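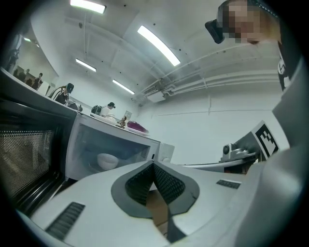 Le micro-ondes blanc, porte ouverte, avec un bol à l'intérieur.

Bon, je vous avais promis un billet sur les rideaux et vous aurez droit au micro-ondes. Je sais, je sais ! Mais depuis que j'ai raconté mes malheurs de purée explosée, je reçois plein de messages sur le sujet, alors allons-y.

Chez moi, tout finit par atterrir sur le dessus de cet appareil. Le courrier de Kenitz, les clés, une assiette que je pose « deux secondes » et que je retrouve le lendemain. Ma copine Nosipho, elle, a tranché : rien dessus, jamais, même pas un torchon. Moi je n'y arrive pas, c'est juste à la bonne hauteur (et puis où voulez-vous que je mette tout ça ?).

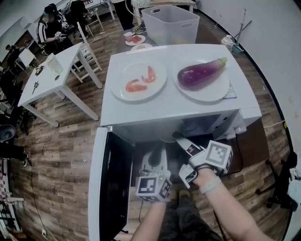

Par contre, je fais attention aux grilles d'aération, et si le repas doit chauffer un moment, je débarrasse tout avant. Côté cuisson, l'aubergine entière au micro-ondes, j'adore ! On la pique bien partout à la fourchette, on la met dans une assiette et on compte 7 minutes, en la retournant à mi-chemin. Ensuite on l'ouvre, on récupère la chair à la cuillère, un peu d'ail, du citron, de l'huile d'olive, et c'est prêt. Les crevettes déjà cuites, je les réchauffe à peine, à couvert et à puissance moyenne, sinon elles deviennent du caoutchouc.

Pour le nettoyage : un bol d'eau avec un demi-citron, on fait bouillir, on laisse la porte fermée cinq minutes et on essuie. Attention au bol, il brûle !

Les rideaux, ce sera pour la prochaine fois, il me manque encore deux anneaux.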